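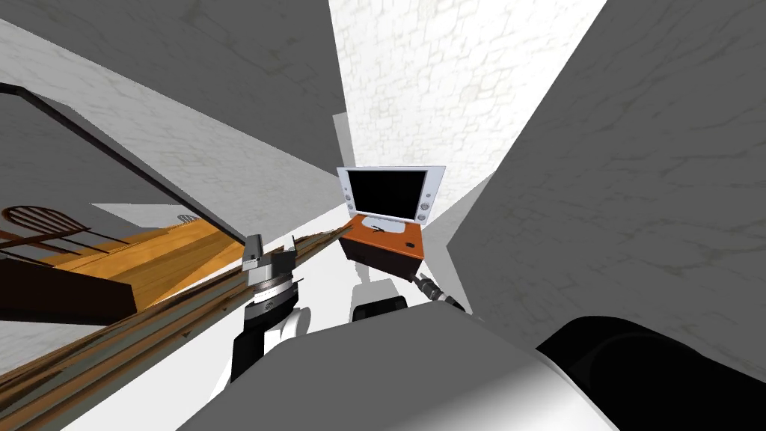 The return of the plastered wall

When the Nustwood Housing Trust took possession of its terrace on the eastern side of the town, the surveyor's report ran to 171 pages, and most of them concerned the walls. The houses had been lined in the 1970s with board and vinyl paper. Behind that lining lay the original lime plaster, much of it sound.

The Trust's decision to keep the old plaster, and to repair it room by room, has since drawn visitors from housing bodies across the region. It has also reopened a discussion that many in the trade had considered closed. Lime plaster is slow to apply and slower to cure. A three-coat wall may need several weeks before it can be painted, and a contractor working to a fixed handover date will usually prefer gypsum, which sets within hours.

Samina Marwat, who leads the Trust's repairs programme, accepts the point about time. Her case rests on what happens afterwards. Solid brick walls of this age take in moisture from the ground and from driving rain, and they need to release it again. Modern plasters and sealed paints can hold that moisture in the wall, where it spoils decoration and feeds mould. "We were repainting the same bedrooms every second winter," she says. "The tenants were tired of it and so were we."

The first phase covered 325 rooms and was completed in February. Loose areas were cut back to firm edges and filled in layers with a mix of lime putty, sharp sand and goat hair. Fine surface cracks were left alone unless the plaster sounded hollow when tapped. Walls were then finished with limewash, which must be brushed on thinly and looks almost transparent until it dries.

Finding people able to do the work proved harder than finding the money. Rind, the contractor appointed to the scheme, had only two plasterers with long experience of lime. A training course was set up in an empty shop on the terrace, under the direction of Victor Lema, a plasterer of many years' standing. Trainees spend their first fortnight mixing and throwing coats on to practice laths before they are allowed into an occupied house.

Mr Lema is cautious about the present fashion for rough and clouded finishes in new flats and restaurants. Much of it, he observes, is a thin decorative skin over plasterboard. He has no objection to it as decoration, but he would not wish clients to suppose that it performs as a lime wall does.

The second phase will take in a further 400 rooms, including the stairwells. Residents may inspect the finished show house from 20th September, and applications for the next training course are being received at the Trust's office.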